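## Tomberg Lookout Track: changes for the summer season

2020-11-18

The Tomberg lookout track reopens to walkers this week after resurfacing of the upper section. Members planning a visit should note that the access arrangements differ from those printed in the April newsletter, and that the older track map is no longer accurate above the creek crossing.

The walk now starts at the Mertens Road car park. The former start beside the quarry gate is closed to the public and parking on the verge there is not permitted. From the car park the track climbs on compacted gravel to the creek, crosses by the footbridge, then follows the contour to the old tramway cutting. Total distance to the lookout is 2 km one way. The lookout platform stands at 416 m above sea level and faces north-west, so the afternoon light is directly in the eyes from mid-afternoon onward. Morning visits are recommended for photography.

Gradient on the lower section is moderate and even. Above the cutting it steepens, and the final 500 m includes timber-edged steps with uneven risers. The lower section is suitable for all-terrain prams as far as the footbridge. It is not rated for wheelchairs – the cross-fall near the creek exceeds the limit for that classification.

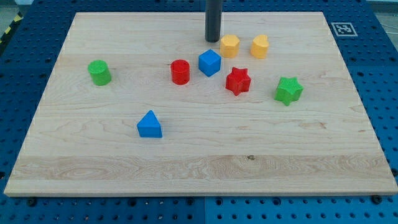
*Pale maple board with darker swirling grain.*

Drinking water is available at the car park only. The tank at the cutting has been disconnected and the tap removed. Toilets are at the car park and are locked at dusk. There are no rubbish bins along the track.

Visitors without a car can take the Zivum shuttle from the railway station. It carries 16 passengers, and bookings are required for groups. The return service leaves from the lower end of the car park, opposite the information shelter. Bicycles are not carried. The Zoltier guesthouse, on the eastern side of the valley, remains open to walkers for lunch, but the connecting path from the lookout is closed until the landslip below the second switchback has been cleared. The road detour is considerably longer and has no footpath.

Dogs are permitted on lead as far as the footbridge. Drones are not permitted anywhere in the reserve. On days of total fire ban the track is closed above the creek and the shuttle does not run – check the notice at the station before boarding.

Corrections to the track notes should be sent to Mirjam Van Damme, with a grid reference where possible.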